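June 18, 2019 - two-arm cutlery cell, wrist cameras and fingers

Coffee first, then the cell. Valtteri Heinonen left a note on the bench saying the wrist view had "gone soft" and would I please have a look before the next batch of sorting, so that was my morning, and a good bit of the afternoon too.

I put the exposure on manual to begin with. It had been left on auto, and with a white tray filling a third of the view the camera kept hunting every time the arm swung across. I jogged slowly past the spoons and saved a few stills as I went.

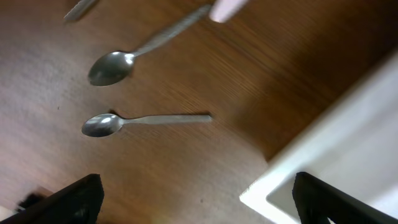 Spoons and tray edge from the wrist, arm moving. Upper spoon smeared, lower one better.

So there is still blur, more than I would like, and it gets worse toward the top. Dalia El-Sayed thinks we should shorten the exposure again and turn up the gain, and I'm inclined to agree with her, though the noise will annoy Valtteri. I went from 900 down to 800 and then to 600 in the driver setting (same units as the old Barnari config, whatever those are) and left it there for now.

Then the fingers. I opened them wide over bare wood so I could compare both tips against the grain, which makes a lovely free test chart, I must say.

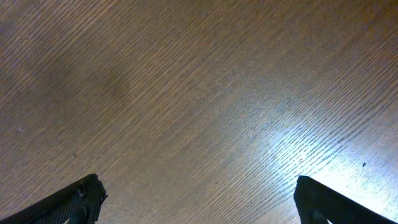

Fingers open over bare table. Glare on the right, dull smudge upper left.

The right tip stands out beautifully against the glare, but the left one is dark on brown and the edge finder doesn't care for it. I re-ran the finger offset by hand and wrote the new value, 28, on the tape inside the cabinet door. Please don't peel that tape off! It's the only copy until I get the Keskinen backup going again.

After that I wanted to see a knife go in, with the forks and spoons in their own compartments and the left arm doing the carrying.

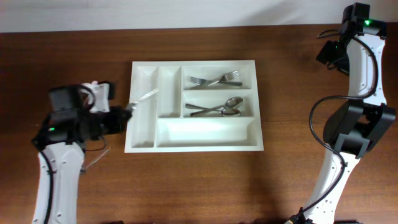
I keep meaning to re-route the cable on the left bracket, too. The loops are generous, and I'd feel better with one more tie near the mount - something soft, so we don't pinch it like we did in September. There is a bag of Woko ties in the second drawer, if anyone gets to it before me.

Last job was the glare itself. I'd like to try a matte mat from Skunon, but it would hide the grain I've grown so fond of for focusing.

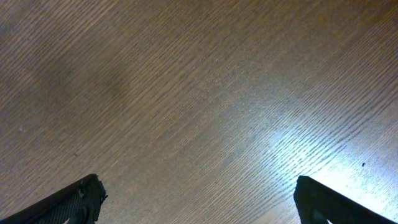 Dalia suggests moving the lamp first, as it costs us nothing, and she's right as usual. To do: lamp, cable tie, wipe the table and see if that smudge is dirt or just the finish, then repeat the spoon pass at 600.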